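Caderno de laboratório – Projeto Tagle
Oficina de automação, turma da tarde
08/07/2023

Prosseguiu-se o exercício de transferência de objetos entre os dois compartimentos da caixa. Mantém-se o regulamento interno da prova Korno: 6 tentativas por equipa, sem intervenção manual depois do sinal de partida.

Antes do ensaio foi revista a fixação da caixa à bancada e confirmada a posição de repouso do braço. O limite de passos por tentativa passou para 2000, valor já usado em maio. A equipa Bridurico pediu que os objetos compridos fossem abordados por cima, com os dedos da garra de cada lado da peça. O pedido foi aceite, a título experimental, para 2 tentativas.

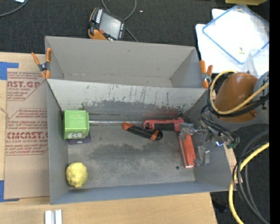
Hubert Hubmann observou que a ordem de recolha deveria ficar livre e que só se justificava penalizar o contacto com a divisória. A equipa Dilta discorda; o ponto fica em aberto.

Por fazer: atualizar a folha de pontuação e rever a velocidade de aproximação.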